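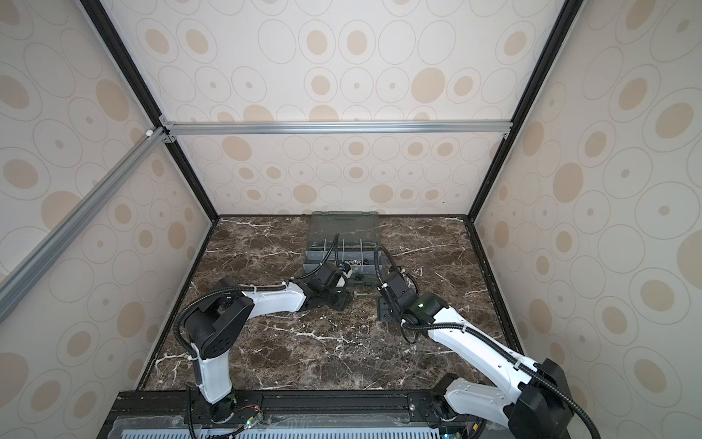
Häufige Fragen zu Drestero

Was ist Drestero überhaupt?
Drestero ist unser Verfahren, mit dem zwei Roboterarme gemeinsam Kleinteile sortieren lernen. Entwickelt habe ich es zusammen mit Mawuli Tsikata, und wir streiten bis heute darüber, wem der Name eingefallen ist.

Warum zwei Arme, wenn einer billiger wäre?
Das werde ich wirklich ständig gefragt! Mit einem Arm kann man eine Schraube aufheben und ablegen, klar. Uns interessiert aber, wie sich zwei Arme auf engem Raum einigen, wer zuerst greift. Vor der Sortierbox kommen sich die Greifer ziemlich nahe, und genau da wird es spannend.

Wie lernt das System?
Aus Vorführungen. Ein Mensch steuert beide Arme fern, wir zeichnen Gelenkwinkel und Kamerabilder auf, und das Modell lernt daraus kurze Bewegungsabschnitte. Neu ist bei uns ein zusätzliches Signal, das vorhersagt, wo der andere Arm gleich sein wird. Mehr steckt im Kern nicht dahinter - die Arbeit liegt im Training.

Wie viele Vorführungen braucht ihr?
Für den Hauptversuch waren es 1255. Davon haben wir 1000 zum Trainieren genommen, der Rest ging in die Auswertung. Die Aufnahmen hat größtenteils Kwame Amoah gemacht, der mit der Fernsteuerung deutlich geduldiger ist als ich.

Wieso Wände mit Kreismuster und ein Boden in Marmoroptik?
Wir wechseln die Hintergründe zwischen den Versuchsreihen. Ein Modell, das nur graue Platten kennt, tut sich auf unruhigem Untergrund oft schwer. Eine silberne Schraube zwischen weißen Adern ist schon gemein, gebe ich zu.

Und was kam heraus?
Mit dem Vorhersagesignal blockieren sich die Arme seltener. Bei 8 verschiedenen Teilesorten hat das gut geklappt, bei sehr flachen Scheiben leider weniger. Die rutschen gern weg, und dann hilft auch die schönste Vorhersage nichts.

Kann ich die Daten haben?
Ja, gern! Schreib mir kurz, wofür du sie brauchst, dann schicke ich dir den Zugang. Der Code folgt im März, ich räume gerade noch die Kommentare auf.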